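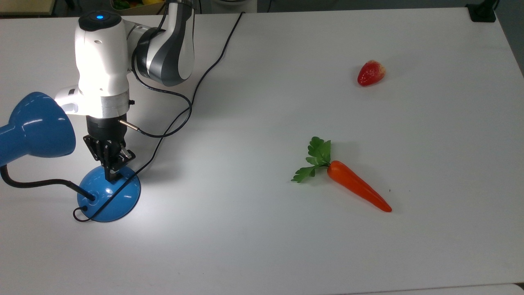 The owner of the lamp repair bench at Nutby has been fixing small desk lamps since she left her job at a furniture warehouse. She works out of one room behind a shop that sells yarn, and she prefers that her name stay out of print. "People find me through the shop," she said. "I don't need more than that."

Most of what comes in is the ordinary gooseneck kind, with a metal shade, a bendable stem and a round base. She charges 5 dollars to look at one and tell the customer what is wrong with it.

"Usually it's the cord," she said. "It goes where it enters the base. People pull the lamp across the desk by the shade, the cord gets yanked, and after a few years of that the wire breaks inside the rubber. You can't see it. The lamp flickers when you touch it and then one day it quits."

The second most common problem is the neck. A flexible stem holds its position by friction, and once it is worn the shade sinks toward the table. She can tighten some of them at the collar. Others she replaces from a box of stems taken off dead lamps.

She buys parts from Zelusov, which sells sockets and switches in bags of 70. A bag lasts her most of a year. Cord comes from Jormont on a spool, black or white only. "I get asked for brown. I tell them black."

Color matters more to her customers than she expected. Blue lamps come in most often, then red. She does not repaint. A glossy shade that has been touched up by hand looks worse than one with a scratch, in her view, and the paint near the bulb can smell when it heats up. She wipes shades with a damp cloth and dish soap and leaves it at that.

A good part of her work is for children's rooms. She asks parents to bring in whatever sits on the desk with the lamp, or at least tell her about it.

"Play food, stuffed animals, all of it ends up under the light," she said. "A plastic carrot is fine on the table. Up against a hot shade it isn't. So I put in an LED bulb and I write the wattage on a sticker inside the shade."

She also checks the weight in the base. Domed bases often have a plate screwed in underneath, and in older lamps the screws work loose and the lamp starts to tip. It takes 2 screws and a felt pad.

Last December she kept a tally for the first time and found she had repaired 700 lamps since opening. She has not kept count since. The one she uses herself is an Orbán with a dent in the shade, bought at a yard sale, and its switch sticks.

"I'll get to it," she said. "It comes on if you press twice."

The bench is open from nine until one. Lamps can be left at the yarn counter after that, with a phone number taped to the cord.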